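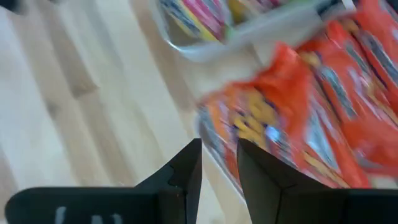
Florkalley Tobacconist, walk-in humidor and back store
Monthly inspection checklist with comments
Date: 21/12/2025
Checked by: Lizeth Guzmán
Reviewed by: Socorro Giraldo

1. Door seal and closer
Pass. Closer is slow on the last few centimetres but latches. Bottom seal replaced in May, still sitting flat.

2. Hygrometers
Needs action. The two units disagree. The Ruggiero on the back wall reads higher than the one by the door. Do a salt test on both and write the offset on the masking tape underneath.

3. Humidifier reservoir
Pass. Topped up with distilled water. No slime or odour in the tray. Float moves freely.

4. Cedar shelving
Pass with comment. Shelf bracket 2 on the left side has a loose screw. Tightened by hand, wants a longer one. No mould on the boards or the back panel.

5. Stock condition
Pass with comment. 303 boxes on the shelves, 145 in the back store. Wrapper cracking on a few Skindbridge coronas from the top row. Pulled and bagged, not for sale. No beetle holes or dust found.

6. Health warnings and display covers
Pass. Covers close fully. Age sign at the counter is faded at one corner but readable. New one ordered.

7. Electrical
Needs action. Fan cord runs behind the Nustatton cartons and is pinched. Move the cartons out from the wall. Outlet cover is sound.

8. Fire extinguisher and exit
Pass. Gauge in the green, tag current. Back aisle clear to the door.

9. Lighters and butane
Pass. Cans stored in the metal cabinet, away from the heater. Cabinet locked, key in the office. 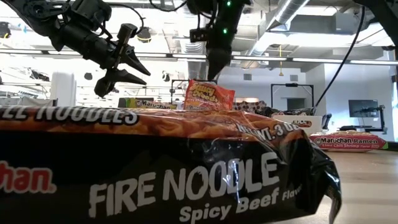

Question from the counter: Can the pulled coronas go back on the shelf once the humidity is sorted out?
Reply: Leave them bagged. A cracked wrapper doesn't close up again, so they get written off with the month-end count.

Follow-up
Items 2 and 7 to be done before the next delivery. Initial here when finished: ____
Old checklists go in the blue binder, job number 409.
S. Giraldo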